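Gripper Trials: Frequently Asked Questions

Last updated Saturday, March 23, 2019

These are the questions we get most often from labs that are choosing a gripper for tube and vial handling. If yours isn't covered, write to Darcy Sutherland on the trials desk.

Which grippers are you comparing?

Two at present: the Hemis parallel gripper and the Nutent two-finger. Both go on the same arm and run from the same controller, so the only thing we swap is the gripper and its fingers. The Llorente soft gripper will be added once we have a mounting plate that fits.

What does a trial consist of?

Each gripper does 200 picks per tube type. A pick counts if the tube is lifted, held upright and put back without the arm being stopped. We log the finger opening, the closing force and the result. The full log stood at 1484 picks when this page was updated.

Why do you use coloured liquid?

It makes the level easy to read on video. It's water and food colouring. We don't run trials with reagents or clinical samples.

Do you test with caps on or off?

Both. An uncapped tube flexes more at the mouth, so we grip it lower down and close at a lower force. Results for the two are reported separately.

What does the bench look like during a run?

Racks, glassware and tubes share a white table with the arm. We record from the wrist and from a higher viewpoint.

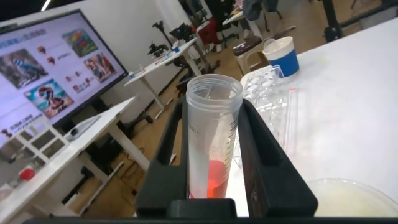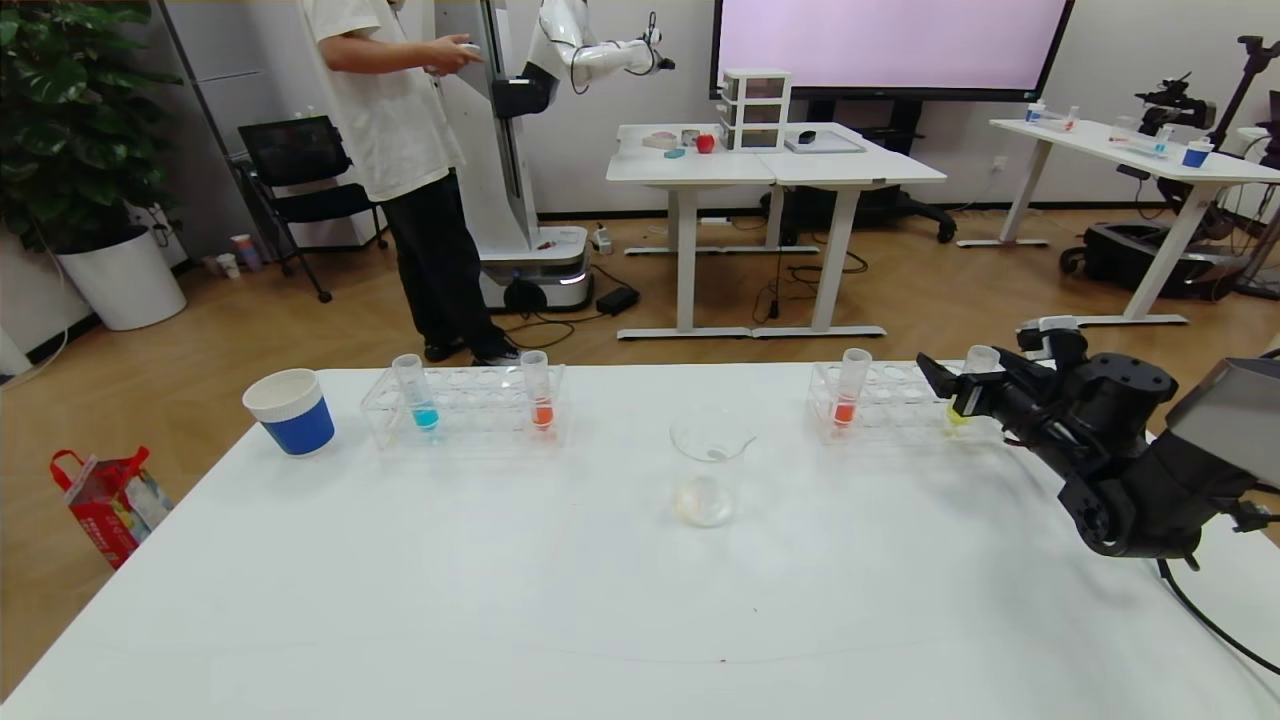 Can I send my own tubes?

Yes. Send at least four of each type, plus a rack if yours is an unusual size. Label the bag with your organization's name. We don't return plastic tubes unless you ask.

Is the wrist camera used to find the tube?

No. Grasp positions are taught by hand with the controller, and the wrist video is for review only. Kristýna Lukáč is looking at camera-guided picking as separate work, with no results to share yet.

What usually goes wrong?

Tilt, mostly. If one fingertip touches first, the tube leans and may catch on the rack on the way up. Slipping is less common and can generally be fixed with a rubber pad.

Will my results match yours?

Only if your arm speed and finger pads are close to ours. Settings for each run are in the log, and Percy Cusi can send you a copy.

When is the next round?

December. Requests for tube types should reach us before then.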